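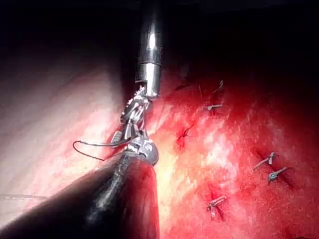
Wekix 수술로봇실험팀 / 벤치 노트

10월, 수요일
봉합 태스크, 기구 간 접촉으로 인한 보호정지 건

오전 세션 중 좌우 기구가 니들 전달 구간에서 닿았고, 컨트롤러가 보호정지로 떨어짐. 조직 손상은 육안으로 확인되지 않음. 기구는 분리해서 따로 보관 중. 원인은 일부만 파악됨.

조건
플랫폼: Nyaga 암 2대, 제어 소프트웨어는 Stomow 배포판 그대로. 로컬 패치 없음.
제어 주기 2 ms, 로그는 같은 주기로 저장.
태스크: 붉은 조직면에 단속봉합. 매듭 후 실 끝을 짧게 남기고 컷. 접촉은 이미 놓은 매듭들 왼쪽, 밝은 조직과 붉은 조직의 경계 부근에서 발생.

경과
09:40 시작. 초반 매듭은 특이사항 없음.
10:15경 실을 문 쪽 기구가 손목을 왼쪽 아래로 꺾은 자세에서 반대쪽 암이 왼쪽 아래에서 접근. 두 번째 샤프트 끝이 첫 번째 기구 손목 하단에 붙음. 검은 실은 밝은 조직 위로 고리 모양으로 늘어진 상태.
작업자는 화면에서 두 기구 사이 간격이 있다고 판단하고 계속 진행. 내시경 기준 깊이 방향이라 2D 모니터로는 구분이 어려움.
손목 피치축 추종오차가 37틱 연속 한계 초과, 그 뒤 보호정지. 정지 자체는 설정대로 동작함.
정지 후 브레이크 체결 상태에서 조를 수동 개방. 실 회수. 암은 뒤에 들어온 쪽부터 샤프트 축 방향으로만 후퇴. 순서 바꾸지 말 것. 먼저 들어온 쪽을 움직이면 손목 링크에 횡하중이 걸림.

로그에서 본 것
충돌 예측 모듈은 경고를 내지 않았음. 모듈이 계산한 샤프트 간 최소거리는 정지 시점에도 양수. 모델상으로는 닿지 않은 것으로 되어 있음.
베이스 간 변환행렬이 지난주 것. 월요일에 카트를 옮긴 뒤 재정합 기록이 없음. 체크리스트에는 항목이 있으나 체크란이 비어 있음.
재정합해서 비교하니 깊이 방향 오프셋이 설정된 안전 여유보다 큼. 예측 모듈이 침묵한 것은 이것으로 설명됨.
설명이 안 되는 것: 추종오차가 단조 증가가 아니고 중간에 한 번 0 근처로 떨어졌다가 다시 올라감. 케이블 슬랙인지 접촉점이 미끄러진 것인지 구분 불가. 슬랙이면 기구 쪽 문제이므로 따로 봐야 함.

기구 점검
현미경으로 손목 핀, 링크, 조 톱니면 확인. 톱니 결손 없음. 하단 링크에 얕은 긁힘 한 군데. 이번에 생긴 것인지는 불명. 입고 시 사진이 없어서 비교할 수 없음.
케이블 장력은 아직 측정 안 함. Zollport 지그가 다른 팀에 나가 있음. 돌아오기 전까지 이 기구는 사용 금지, 빨간 태그 부착.

재현
오후에 조직 없이 더미 패드로 같은 궤적 재생. 속도는 원래의 절반.
구 변환행렬: 접촉 발생, 경고 없음. 예비 기구로 진행했고 추종오차는 매끈하게 증가. 중간에 떨어지는 구간 없음. 슬랙 쪽에 무게가 실리지만 한 번으로는 판단 보류.
신 변환행렬: 접촉 전에 경고 발생, 암 감속 후 정지.

임시 조치
카트 이동 후 재정합이 없으면 양팔 모드 진입 차단. 스크립트로 변환행렬 파일의 시각과 카트 브레이크 해제 로그를 비교. 더미 모드에서 동작 확인했고 본 모드는 아직.
추종오차 연속 초과 허용치를 13틱으로 축소. 정상 봉합 로그 120개에 돌려 봤을 때 오검출 2건, 둘 다 매듭을 강하게 조이는 구간. 조임 구간만 예외로 두자는 의견이 있으나 일단 예외 없이 감.
니들 전달 전에는 한쪽 암을 정지시킨 상태에서만 반대쪽 접근. 숙련자도 동일.

남은 일
장력 측정, 지그 복귀 후.
긁힘 부위 프로파일 측정.
예측 모듈에 모터 전류 기반 접촉 추정을 같이 물릴지 검토. 기하 모델만 믿으면 정합이 틀어졌을 때 같은 일이 반복됨.
체크리스트 재정합 항목을 첫 줄로 올림. 작업 전 서명.
오전 세션 로그는 원본 보존, 학습용 세트에서 제외. 정지 직전 구간만 따로 잘라서 고장 사례 폴더에 복사해 둠.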